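Jernine 2 review: trajectory cleanup for hand-held gripper recordings

By Nghĩa Đoàn
November 29, 2018

Jernine is a desktop program that takes wrist camera video from a hand-held gripper, works out where the gripper was in each image, and writes out a path that an arm controller can follow. Version 2 is the first one I would call finished. I have used it every working day this month, on real recordings and on a few I made badly on purpose, and this is what I found.

I paid for my own license. Vollon, the company behind it, answered two support emails and had no say in this review.

Setup

The installer is plain and it works. It wants a recent graphics driver and will stop with a clear message if yours is too old. On my machine the whole thing took 10 minutes, and most of that was the download. The old version needed a separate calibration tool that lived in its own folder and wrote its results to a text file you had to copy by hand. That is gone. Calibration is now a tab in the main window.

You load a clip of a printed pattern, click Solve, and get a lens model and an error number. If the error is too high the button to save is grayed out. You can override this in the settings, and I would leave it alone.

Finger width calibration is the second tab. The program asks for a clip with the fingers opened and closed a few times. It finds the edges of the two fingers and builds a table that turns what it sees into a gap in millimeters. Black fingers over pale wood are an easy case for it, with strong edges on both sides. Screw holes near the fingertips also help, and the program will track them if you mark them once. 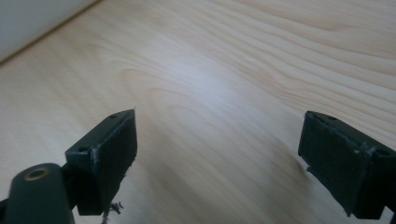 Fingers wide apart over the tabletop, nothing between the pads.

Pad wear matters more than I expected. The edge finder looks for a straight line, and a frayed pad does not give it one. On my clips the gap reading jittered when the line was fitted to the foam and settled when I told it to use the hard corner of the finger block. The setting is called Edge Source and it sits under Advanced. It should be on the first page, with a small preview next to it.

Tracking

The tracker is the main reason to buy this. It picks out points in the background, follows them from one image to the next, and solves for the motion of the camera. If your recorder has a motion sensor, it uses that too.

I ran 42 clips through it, all short table tasks: pick something up, move it, put it down. With default settings 36 of them tracked from start to end with no help from me. The others lost track at some point and had to be fixed or thrown out.

The failures had one thing in common. The camera got close to a smooth surface and most of the view filled up with it. Wood grain gives the tracker something to hold, but grain is low in contrast and it repeats, so points slide along it. A bright reflection is worse. The glare moves when the camera moves, and the tracker will happily treat the edge of the glare as a fixed point on the table. You can see this in the point overlay as a cluster of green dots that drift together.

There is a glare mask now. It is off by default. Turn it on. It hides any patch that is both bright and washed out, and on my clips it cost very little speed. It also has a companion setting for shadows cast by the gripper itself, which cause the same kind of trouble at the dark end. That one was less useful to me, because it sometimes masked so much of the table that there was nothing left to track.

The gripper mask is drawn by hand, once per device. You trace the fingers and whatever part of the body is in view, and the program leaves those pixels out. It stretches the mask as the fingers open and close, using the width table. If you skip the width calibration it can't do this, and the manual only mentions that in a footnote.

Clips with more room in them go much better. When the view takes in a board corner, some floor, a stand and a rack farther back, the solver has points at several depths and the path comes out smooth.
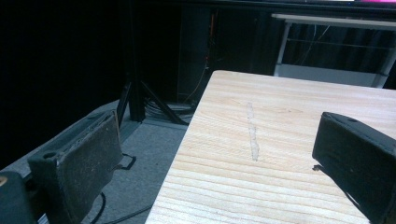 Can it use a clip that has a screen in the background?
It can, but the picture on a screen may change during the clip, so draw an ignore region over it before you run the tracker. Ignore regions follow the solved camera motion, and in most clips one is enough.

Planning and export

Once you have a path, the Plan tab checks it against an arm model. You choose an arm, set where its base sits, and the program marks the parts of the path it can't reach or would have to take too fast. Reach problems show in red and speed problems in orange. Dragging the base around and watching the red shrink is the best part of the whole program.

Smoothing is a single slider. Past the middle it starts to round off the moment where the fingers meet the object, and that is the part you want to keep. Version 2 lets you pin a section so the slider leaves it alone. You have to mark the pins by hand. A pin at every point where the gap stops changing would be simple to add, and I have asked for it.

Export gives you a plain table, the Vollon format, or a file for the Strand controller. I tested the table and the Strand file. The Strand file loaded without edits. The table uses a quaternion order that is written nowhere in the manual, and I had to find it by test. Scalar last, if you need it.

Batch mode

Batch mode reads a folder and runs every clip with the same settings. It skips failures and keeps going, which the old one did not. The report at the end lists each clip with a score. The score is useful for sorting but don't trust it alone. A clip that drifted slowly on glare got a good score from me twice.

There is no command line. Julville, which is cheaper and does less, has had one from the start. If you want to run this on a server overnight, that decides it for you.

What I would change

Move Edge Source to the first page. Turn the glare mask on by default. Write down the quaternion order. Add a command line.

Who should buy it

If you record with a hand-held gripper and have been cleaning up paths with your own scripts, Jernine 2 will save you time in the first week. If you only need camera motion and never look at finger width or arm reach, Julville is enough. Owners of the first version can open their old projects, but the calibration has to be done again, so keep the pattern sheet.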